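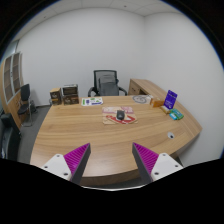 # Chapter 8: Keeping Records in a Small Office

Start with paper. Most small firms still do – invoices, receipts, the lease, a letter from the insurer. Digital comes later, in Chapter 15.

By the end of this chapter you should be able to:

- tell a record from a working copy
- set up a simple filing plan
- decide how long to keep things, and who decides

**The Grernow case.** Grernow sold garden supplies from 2 rooms over a bakery. Good sales, terrible files. Bills went in with delivery slips, delivery slips went in with catalogs. When a supplier, Takari, asked for proof of payment in June, it took 17 days to find teh check stub. Order lost, discount lost too.

No fancy system needed. One place for each kind of record, one name for it, one person in charge. We come back to Grernow in every section, so keep thier mistakes in mind.

## 8.1 What counts as a record?

A record shows that something happened – a sale, a promise, a payment. A draft usually doesn't. Neither does a reminder to call someone back. Gray areas: notes from a meeting, a price scribbled on an envelope. If the firm acted on it, file it.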